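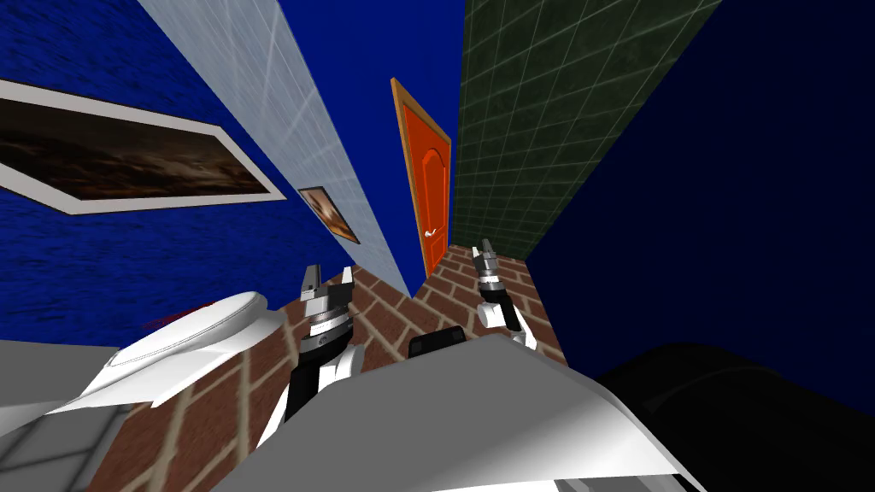 Does one portable dehumidifier dry out a whole house?

Rarely, whatever the box says. The Vulline Altus is sold as good for 3,000 square feet, and that number comes from an open space with no inside walls, air moving freely, and a level of damp the carton doesn't mention. In a house with doors, stairs and closets, expect it to do a fair job on the room it stands in and a weaker job on whatever opens straight off that room.

Section 3. Placing the unit and running it for the first time

This section replaces the fold-out sheet packed with the Altus. We rent these units from the Bouazza counter and have read the fold-out sheet more often than anyone should. Parts of it are fine. Where we disagree with it, we say so.

Before you start

You need the unit, its bucket, the filter (already fitted, behind the rear grille), the drain hose if you asked for one, and a separate humidity gauge. The sheet says a gauge is unnecessary as the unit has its own display. We ask you to get one anyway. The sensor in the Altus sits a few inches from the air it has just dried, so the display tends to flatter the machine. Any cheap dial or digital gauge placed across the room will tell you more.

Caution: If the unit has been carried on its side or its back, stand it upright and leave it off overnight. The sheet allows a shorter wait. Oil from the compressor needs time to run back down, and we have had units returned with ruined compressors after a ride in a hatchback and a quick start.

3.1 Choosing the spot

1. Find the dampest room first. Leave the gauge in each room for a few hours with the door shut, then write down the reading. Smell is a poor guide. A musty closet may be dry by now and a clean-smelling laundry room may be soaking.

2. Put the unit in the room with the highest reading. The sheet says "a central location such as a hallway." We doubt this advice has helped many people. A hallway unit dries the hallway, shuts itself off when the hallway is dry, and leaves the bedroom behind the closed door as it was.

3. Keep a clear gap behind and on both sides, at least the width of your forearm from elbow to wrist. The Altus draws air in at the back and blows it out of the top. Curtains are the usual trouble.

4. Check that the floor is level. If the unit leans, the bucket float can stick and the unit will either stop early or fail to stop at all. A folded piece of cardboard under a foot is not a fix, as it softens once it gets wet. Use a plastic shim.

5. Plug straight into a wall outlet.

Caution: Do not use an extension cord, a power strip or an outlet timer. The sheet permits "a heavy-duty cord where necessary." We do not, and the rental agreement says the same.

Note: If a narrow hall or passage really is your damp spot, set the unit at one end, blowing along the length of it, and leave enough room for people to get by. Do not set it where a door will swing into it.

3.2 Fitting the bucket

1. Pull the bucket straight out from the front. It is stiff the first time.

2. Take out the foam block under the float. The sheet shows this in a drawing so small that many people miss it. With the foam in place the unit thinks the bucket is full and will not start. A large share of the "dead" units brought back to us have this foam still in them.

3. Move the float up and down with a finger. It should drop under its own weight.

4. Slide the bucket back until you hear a click. If there is no click, take it out and look for the handle, which likes to fold inward and catch.

5. Check that the bucket light is off. If it stays on, repeat steps 3 and 4 before you call us.

3.3 Using the hose

Skip this part if you plan to empty the bucket by hand.

The Altus drains by gravity only. The carton uses the words "continuous drainage," and people fairly take this to mean a pump. There is none. The water has to run downhill the whole way from the rear port to the drain, and one hump in the hose is enough to send it back to the bucket.

1. Unscrew the cap on the rear port and pull out the rubber plug. Tape both to the power cord so they come back with the unit.

2. Screw on the hose by hand. Do not use pliers. The thread is soft plastic.

3. Run the hose to a floor drain, keeping it below the port at every point. If the drain is higher than the port, raise the unit on something solid that will take its weight, such as a concrete block.

4. Pour a cup of water into the far end of nothing at all: the sheet suggests back-filling the hose to test it, and all this does is wet the floor. Run the unit for an hour and look at the drain end.

5. Leave the bucket in place even with the hose fitted. The unit will not run without it.

Note: Check the hose again the next morning. New hose has a curl in it and can lift off the floor as it relaxes.

3.4 First start

1. Close the windows and outside doors in the room. Drying a room with a window open is drying the neighborhood.

2. Press Power. The fan starts at once. The compressor starts later, with a thump and a low hum. Both are normal.

3. Press Mode until the light beside Manual comes on. The sheet recommends Smart. We have not been able to learn what Smart does. On our units it seems to run the fan a good deal and the compressor less, and the rooms dried no faster for it.

4. Set the target to fifty percent. Lower settings sound better and mostly cost more. In a cool basement the unit may never get there and will run all night trying.

5. Set the fan to High for the first day. It is loud. The sheet calls it "whisper-quiet," so please judge for yourself before putting it in a room where someone sleeps.

6. Leave it alone. Walking in to check on it every few minutes lets in fresh damp air and tells you little.

3.5 What to expect, and what the label means

The label on the side says 21 pints a day. That figure belongs to a warm, very damp test room, warmer than most people keep a house. In a basement in October you may collect a good deal less, and this is no sign of a fault. In August, after rain, you may get closer to it.

The bucket will fill fastest at the start, while the air and the soft things in the room give up their water. Carpet, cardboard boxes, books and mattresses hold a lot. After that the rate falls off. Many renters call at this stage to say the unit has quit. Look at the separate gauge before you call. If the reading has dropped and is holding, the unit has done what it can.

If the reading does not drop at all after 2 full days, stop blaming the unit and look for water coming in. A dehumidifier cannot keep up with a leaking pipe, a gutter that empties against the foundation, or a dryer venting indoors. We would sooner take the unit back early than rent it to you for a month while the wall rots.

Note: A dehumidifier does not remove mold. It may slow the growth. The carton says "fights mold," and the wording is loose enough that we would not lean on it.

3.6 The Vetport app

The Altus can be linked to a phone through the Vetport app. You don't need it. Every setting that matters is on the front panel. If you want it all the same:

1. Install the app and make an account.

2. Hold Mode and Fan together until the display blinks.

3. Pick your home network in the app and type in the password. The unit cannot see the faster band on newer routers, and the app does not tell you so. If the network isn't listed, this is the likely cause.

4. Name the room. Turn off "Savings Report" unless you like guesses. The report compares your unit with an unnamed older model, running in a way the app does not explain.

5. Before returning the unit, delete it from your account. If you forget, the next renter can't link it, and you may get alerts about a stranger's bucket.

Caution: Do not rely on the full-bucket alert. It has arrived hours late in our own shop. The unit does stop itself when the bucket is full, so nothing spills, but no drying gets done either.

3.7 Daily and weekly care

1. Empty the bucket morning and evening at first. Carry it level with both hands.

2. Do not drink the water, give it to pets or put it in a steam iron. You will find people online who call it distilled. It has run over a dusty metal coil.

3. Once a week, slide out the filter, rinse it under the tap, shake it and let it dry fully before it goes back. The filter light works on a timer and knows nothing about dust, so go by what you see.

4. If frost shows on the coil behind the grille, switch to fan only until it clears. If frost keeps coming back, the room is too cold for this kind of machine and you should ask us for a desiccant unit.

3.8 If something seems wrong

Unit will not start: check the foam (3.2, step 2), then the bucket, then the outlet.

Fan runs, no water: the room is dry enough, or too cold, or the mode is set to Smart.

Water on the floor: check the hose thread, then the level of the unit.

Code E3: sensor fault according to the sheet. Unplug, wait a few minutes, plug in again. If it comes back, bring the unit in.

Any burning smell: unplug at the wall and call the counter. Do not restart it to see if it happens again.

Section 4 covers packing the unit for return.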